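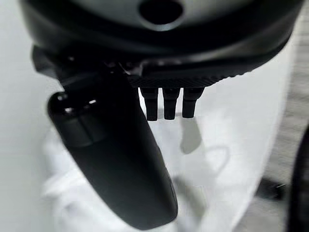 Notebook > House stuff > Laundry

The shirt pile, again

Last updated: 19 Mar 2026

Print this page | E-mail this page

Quick one, I have to be out the door in 20 minutes and the bus to Romden does not wait.

So. T-shirts. I said in the last post I was going to sort the shirt situation and a couple of you wrote to ask how it went. Medium. It went medium. The drawers close now. The chair in the bedroom is still a chair with clothes on it but you can see the arms.

Where things were: two laundry baskets of clean stuff, never folded, just moved from bed to floor at night and floor to bed in the morning. Since August, if I'm being truthful. Every time I needed a shirt I dug. Everything came out looking slept in. I ironed one sleeve of one shirt in all that time and wore a sweater over the rest.

What I tried first was the rolling thing. Roll from the hem up, stand them in the drawer like little loaves. Looks great for a day. Then you pull one from the middle and the two next to it fall over and unroll, and now you've got a drawer of loose cloth again, only twistier. Iman Belhaj swears by rolling, and she also has deep drawers and mine are the Forkitz dresser from the old apartment, shallow as a tray. Could be that.

Then the flat fold. Regular one, sleeves in, thirds, in half, in half again. Fine for the thick cotton ones. They hold a crease and sit there and behave. I did all the thick ones in one go with the radio on and felt very good about myself.

Then I got to the thin knits and it went downhill. Thin knit does not want to be folded, it wants to slide. You get one side neat, go to smooth the other, and the first side has crept. I started on the bed which was dumb, the comforter is squishy and everything sinks. Table's better. Something hard and a bit wider than the shirt.

The other thing with the pale ones is finding the seams. In our light (one ceiling bulb, north window) gray on gray is just gray. I go by feel mostly. Run a thumb down till you hit the ridge, that's your side seam, pinch there.
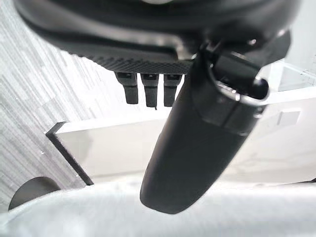
Light gray and streaky, close up.

OK so what works for me, for the thin ones, after way too many goes:

Find the shoulders before anything else. Not the hem, not the sleeves. If you pick it up by the hem the neck drops through and you get a sausage.

Stretch it out sideways, firm but not yanking. Cheap knit will grow on you. I have a Mansour tee that is now a dress, more or less, and that was me and a wet Sunday and no patience.

Give it one shake if there's room. Then let it down front first, neck away from you. Smooth from the middle out with flat hands. I used to go top to bottom and just pushed a wave of wrinkles down to the hem and folded them in.

Sleeves last. I know every chart says sleeves first.

The tag is the cheat. If you can see the tag you know which end is up and which side is in or out, no need to turn the thing over and over hunting for the neck. I used to cut tags out becuase they itch. Stopped doing that with the gray ones, they all look the same from behind, and the tag is the only landmark on them.

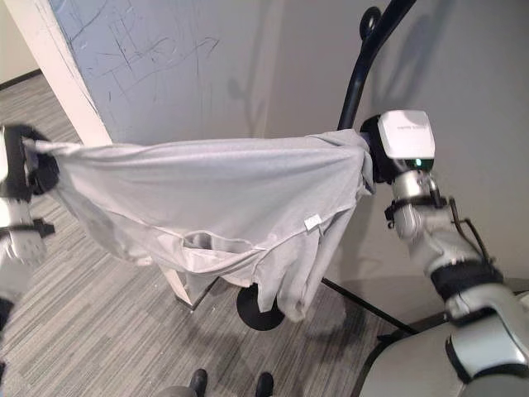
The gray one, stretched out sideways, little white tag showing.

That sag in the middle is the bit I mean. A thin one picked up by two points will always do it, and the neck and sleeves end up wherever they like. If it's bunched at the ends, put it down, open the bunches up, start over. Faster than fighting it. I hate starting over so it took me a while to believe this.

Storage. The thin ones don't stack past five before the pile leans, so they go in short piles, three across in the top drawer. Thick ones below. Gym stuff gets no folding whatsoever, it goes in the Furell bin under the window and stays there in a heap and I am at peace with that.

Things I have not solved:

Long sleeves. They come out like an envelope that's been sat on.

Anything with a hood.

The one linen shirt. I hang it. It falls off the hanger. I hang it again.

Also socks but socks need their own post and probably a stiff drink.

Somebody asked about folding boards, the plastic hinged ones. Had one, years back. Worked fine on the big shirts and was too wide for the small ones, and then it lived behind the door and fell on my foot. Gave it away. If you've got kids who like flapping things, get one, they'll do the whole basket for you. A cereal box cut down does the same job, you just slide it out at the end. Thin knit clings to it a bit.

One more thing before I run: fold them warm from the dryer if you possibly can. I know. I never do either. But the one load I did that way was the best looking load of the lot, by miles, and I didn't touch the iron. Leave it in the basket overnight and you've already lost half of it to creases.

Right, shoes, keys. Will fix the typos tonite. The winter blankets are next, if I can get the closet door to open far enough.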